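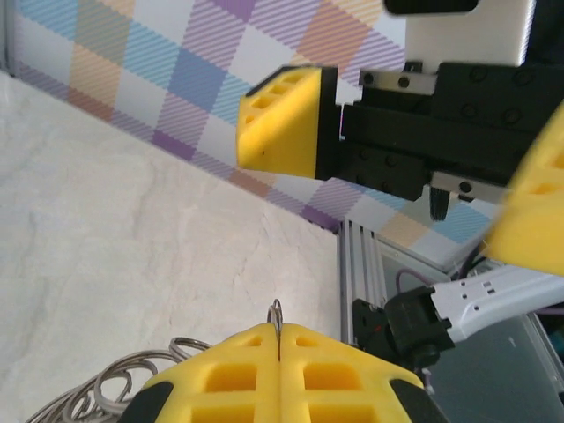
One reader's comment on the last post was that sorting a shed is a waste of a summer, and that I should hire a skip, keep the drill and buy the rest again as needed. I considered it. A skip in Caketden costs about $300 for the weekend, and I would have filled it by lunch. But I've bought the same packet of hinge screws four times because I couldn't find the last one, so I can't say the buy-it-again method has worked for me so far.

I started on Tue 2 January, early, before the tin roof heated up. The shed came with the house and so did most of what was in it. There were paint tins with dried skins, a bag of cement gone solid, garden stakes, three sets of venetian blinds that don't fit any window we own, and jars. The jars were the main problem. Everything small had gone into jars with everything else small, and the lids had rusted on.

The rule I settled on was that anything I couldn't put a name to went in one tub, and if I hadn't worked out what it was by the end of February it would go to the scrap metal bin at the Odow tip. Things I could name got a drawer. I used two of the Bravo drawer units from Rergate, the grey ones with the clip fronts. They're not great. The drawers stick when they're full and the labels peel in the heat, so I've gone over to writing straight on the plastic with a paint pen.

Fasteners took the longest. I'd planned to sort the screws by length and gauge and gave that up after the first morning. They're now sorted by what I use them for, so there's a drawer for decking, one for plaster, one for anything outdoors and one for hinges. It wouldn't suit a tradie but I can find things. Rings, hooks and wire bits share a drawer at the bottom. I don't go looking for them often.

Blades and anything else sharp are off the floor now, which should have been done years ago. 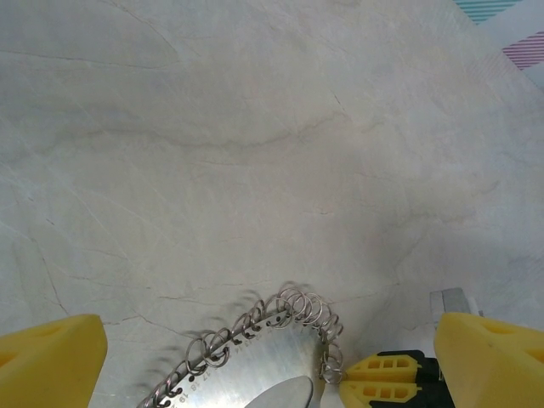
Circular saw blade on a marble-patterned surface.

For blades I wanted them hanging flat against the wall with the teeth covered. I put up a strip of ply with dowels in it and cut old garden hose lengthways to go over the edges. The hose wants to spring open in warm weather, so each one has a bit of cord around it. If anybody has a tidier way I'd like to hear it.

The tip run was two trailer loads. The Odow tip has changed its hours again and shuts at noon on Sundays, so ring first. Paint goes to the separate shed on the left past the weighbridge, and they'll want the lids on.

All up I spent a bit over $200, mostly on drawers and shelf brackets. The west wall still isn't done. There's a bench along it that was built in place by a previous owner, and it's too high for me and too wide for the door - so it either gets cut down where it stands or it stays. I'm leaning towards taking the legs down a few centimetres and leaving the top alone. Might wait until it cools off a bit.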